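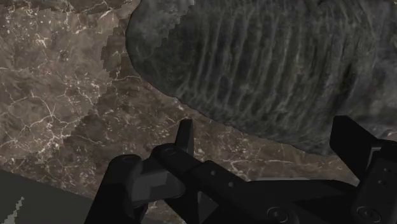 Dark grey ribbing against brown marble patterning.

Household paperwork tips: bank and card complaints

By Simin Fallahi
Updated Tue 10 April

Every bank I've ever dealt with has a page telling me how much it values my feedback. I'd put less faith in that page than in a cheap exercise book and a pen, kept in the kitchen drawer.

Start the book the day you spot the problem. Write down when you rang, who answered and what they said they would do. Ask for a reference number before you hang up. If they say the system doesn't give one, write that down too.

Don't rely on the chat window. I had a long back-and-forth with Yazdani over a card fee last November and the transcript they promised to email never arrived. Copy the text into your own file before you close the tab.

Put the amount in the first line of your letter. Mine began "You charged me $758 and the statement shows I owed $658." The earlier version had four paragraphs on how I felt about it and got a form reply.

Budgeting apps that claim to catch bad fees for you: I tried Fledico and Broltemis over the same statements. Fledico filed the fee under groceries. Broltemis noticed it, then offered me a loan. Read the statement yourself with a ruler under each line. It takes 10 minutes with the kettle on.

Be wary of anyone who cold-calls offering to chase a refund for a cut. Complaining to the bank is free, and so is going to the ombudsman or regulator if the bank won't budge. Check the bank's own complaints policy for its deadline and mark it on the calendar.

"Goodwill gesture" is a phrase to read slowly. Sometimes taking it closes the complaint. Ask in writing whether it does, and don't cash the cheque until they've answered.

Storage: I bought a Flillwood accordion file with coloured tabs and a printed guide. It's fine. A shoebox with 2 envelopes, one marked open and one marked finished, does the same job. Staple receipts to the letter they belong with. Paper clips let go in a drawer, and thermal receipts fade, so photocopy those.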